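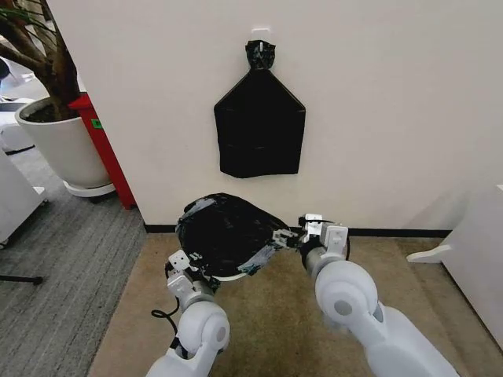

Black bag on the wall hook, above the baseboard.

April, model room, 4:40 pm

Kuddale exhibition, second day on the wall panels. The Lambrakis drawings came back from scanning and the long section of the Muletti school is fine at full size. The two site plans are soft in the corners and need to go back.

Panel count is now 21, down from the last list. Periklis wants the courtyard houses kept together on the east side so people reach them before the school. I moved the stair studies to the end bay. It leaves a gap of 426 mm between the last panel and the door trim, and I would like to leave it open.

Model of the Trirkard library: roof still lifts at the north end. Glued it again with a thinner bead and put weights on at 3. Check before touching. The vault pieces were cut at 1:50 but the base sheet is drawn for 1:100, so the base gets redone.

Captions: over 196 words on the intro text, too long for the panel. Tzanetos to cut the paragraph on the brick suppliers. Keep the line on shade and the covered walk.

Still open: lamp positions for the end bay, spelling of the client's name on panel 3, who brings the long level.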